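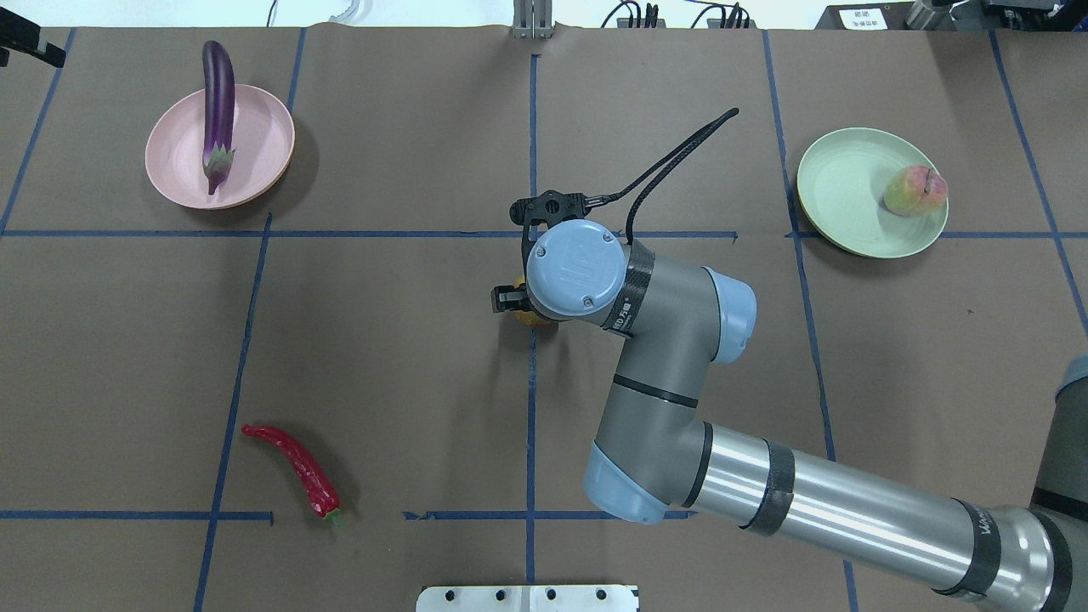

Torque wrenches drift. Everyone on the floor at Bukhari's Clornside works knows it, few do much about it. Mohsin Khokhar does. He runs the tool crib, and his first job there was the benches: brown paper down, dark blue tape in a grid, one cell per tool, so a gap shows up from the doorway. Cheap. Took an afternoon. Then the wrenches themselves, all 187 of them, most with no calibration sticker worth reading.

First round of checks, 20 went straight in the bin. Worn ratchets, springs left wound up over weekends, one with a handle somebody had used as a hammer. "You back it off to the lowest setting before you put it away," Khokhar says. "Every time. Its not hard."

Now each wrench gets tested after roughly 2217 clicks, logged by hand in a ledger that lives by the kettle. Dagim Hailu, over at the Nengate site, reckons that's too often and does his by the calendar. They argue about it on the phone. Hailu has fewer rejects, Khokhar has fewer complaints from the assembly line, so take your pick.

Next is the Lindinstead depot, where nine wrenches share a single drawer and the tester hasn't been pluged in since the move. Khokhar goes over in September. He's taking his own tape.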